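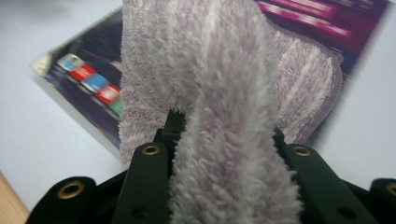 Florian Charpentier writes that nine pages of rules for picking up a towel is eight too many, and asks whether anyone has read past page two.

We have, Florian. Page six is the good one. The questions below come from people who stopped before it.

Calutero > Handling Guide > Soft Goods > FAQ

Is the guide mandatory?
For any session logged under Stirano, yes. For practice, do as you like, but practice has a way of ending up in the log.

Where should I grip?
Wherever the task card says. If it says "any," take enough cloth that the jaws close on fabric and not on each other. Squeezing a single loop of pile counts as a miss, however proud you are of it.

Can I help with my other hand?
Only if the card says two hands. Smoothing a corner "just this once" is the most common reason we throw a take out. Of the last 2000 takes reviewed, 100 went that way.

Does the table have to be clear?
No. Books, magazines and other household things may stay if they were there at the start. They may not arrive halfway through.

How worn is too worn for a finger pad?
Check both facings before you begin. Scuffs and wrinkles get noted on the sheet. A lifted edge gets noted too, and the lead decides whether the pad stays in use. Tape is not a decision.

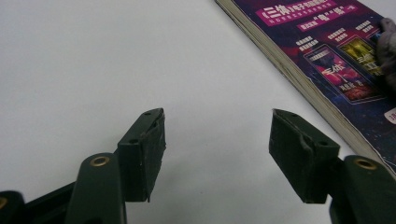

Check with the jaws wide open, because a closed pair looks fine right up to the day it doesn't. Look at the screw holes while you're there. Tightening them is your job; changing the pad is the lead's.

I dropped it. Do I start over?
No. Open, go back, try again, keep recording. A drop is a perfectly good take. Swearing is not covered by the standard, though we can hear you.

Who do I complain to?
The Carré desk, on form 553. Please attach page six, so we know you found it.

Filed under: Rules & Good Manners
Contact | © 2021 Calutero | Back to top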